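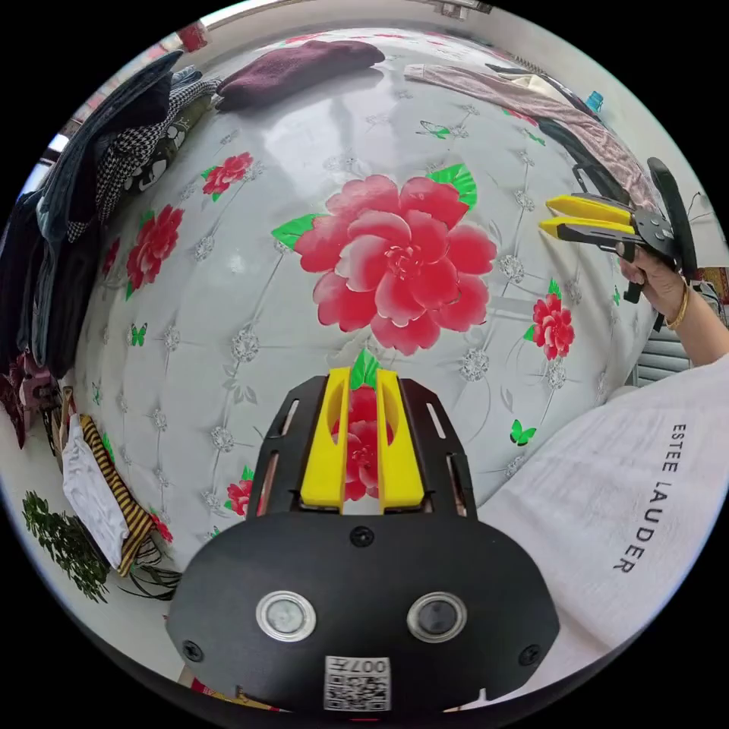
Laundry tips that don't hold up, and a few that do

Every June I go through the pile of household advice I've clipped or been sent and try the stuff on my own sheets and shirts. Most of it is harmless. A fair amount is selling something. What follows is where I've landed on bedding and the clothes that get sorted and folded on top of it.

Vinegar in the rinse. Supposed to soften, brighten and kill odors all at once. I ran it for a whole season on one set of pillowcases and left the other set alone. My husband couldn't tell them apart and neither could I. It does cut the smell in gym clothes a bit. Skip it if your washer has old rubber seals.

Salt to set colors. I'd love for this one to work. Modern prints are fixed at the mill or they aren't, and a cup of table salt in your tub won't change that. Wash new printed cotton by itself in cold water until the water runs clear.

Dryer balls. I bought the Brelteck wool ones. They made a racket. Towels came out maybe a little fluffier, and the drying time on my machine didn't budge. Two clean tennis balls made the same racket.

Thread count. I have seen sheets sold as 799 and even 1,961, and I don't believe a word of it. Makers get there by counting every ply in a twisted yarn. Hold the sheet up to a window. If daylight pours through, the number on the package is no help to you. 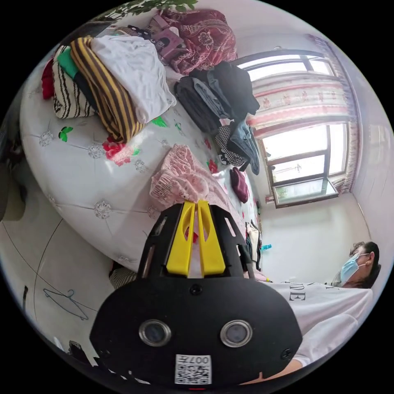

Ataahua Stubbs wrote in to say I was too hard on the salt, and that her grandmother swore by it for anything red. Maybe so. Her grandmother was also washing by hand in cold water, and I'd give the cold water the credit.

Folding a fitted sheet. I have watched the videos. Tuck the corners into each other, lay it flat, fold in thirds, fine. It comes out as a lump with good intentions. Put the lump inside its own pillowcase and shut the closet.
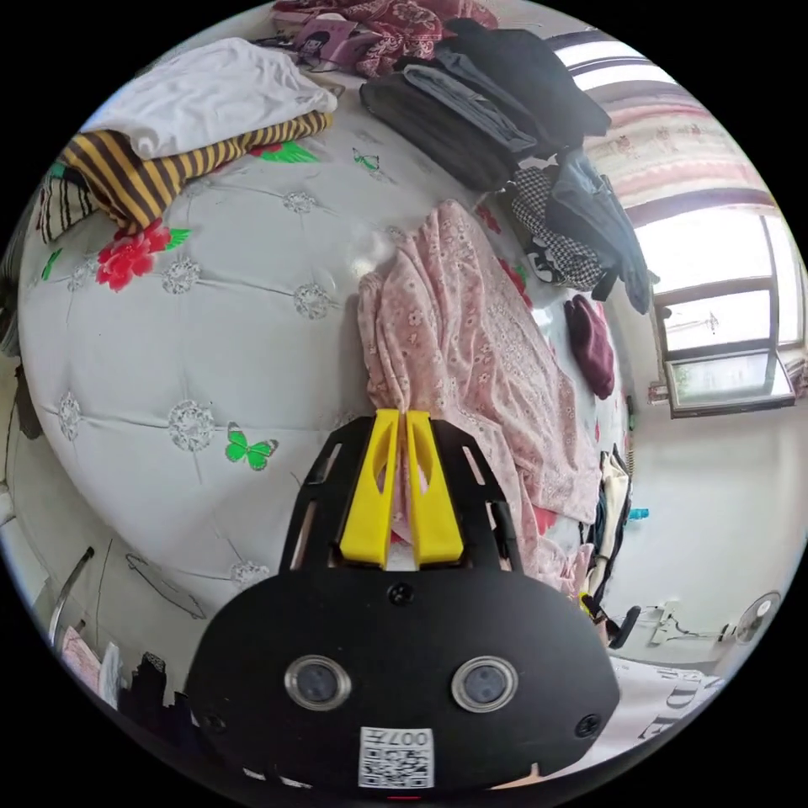
Stain sticks are the next racket. The Skinstead stick costs more than a bottle of dish soap and did no better on salad oil, which is the only stain I get often enough to test fairly. Rub in a drop of plain dish soap, wait 15 minutes, wash as usual. Check before it goes in the dryer, as heat will make a faint mark a permanent one.

Freezing sweaters to get rid of pilling: no. Use a razor or a fabric comb and go slowly.
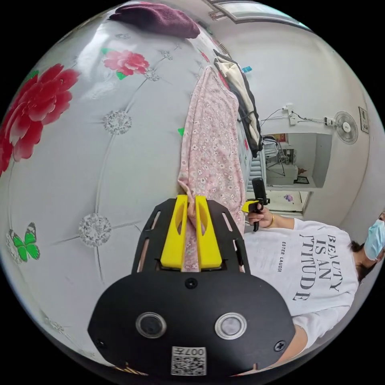
Labels are one tip I came to late and grudgingly. A paper tag taped to a storage bin falls off by spring, and marker on cardboard fades. A printed sticker with a code and a short number, black on white, is easier to look up later, provided you stick it right side up. I've seen one reading upside down, and I have done the same to half my own bins. Stick it low on the front and keep the list somewhere other than inside the bin.

Still on my list to try: the Brovia steamer, and chalk for collar grease.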